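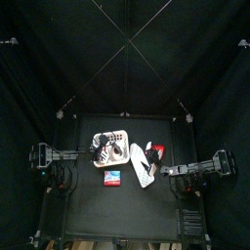 Glenys Goodall asks whether a parcel locker at Sterport can be kept for longer than the standard period. It can. Tenants may extend a booking once, by 12 days, at the front desk or by telephone.

How do I book a locker?
Complete the form at reception and show proof of address. A deposit of £2 is payable.

Is there a weight limit?
No single parcel may exceed 87 kg. Heavier goods are accepted at the Floka depot by prior arrangement.

What happens if I lose my key?
Please inform the desk at once. A replacement is charged to your account.

Are lockers available in March?
Yes. All 400 remain open during the annual inspection.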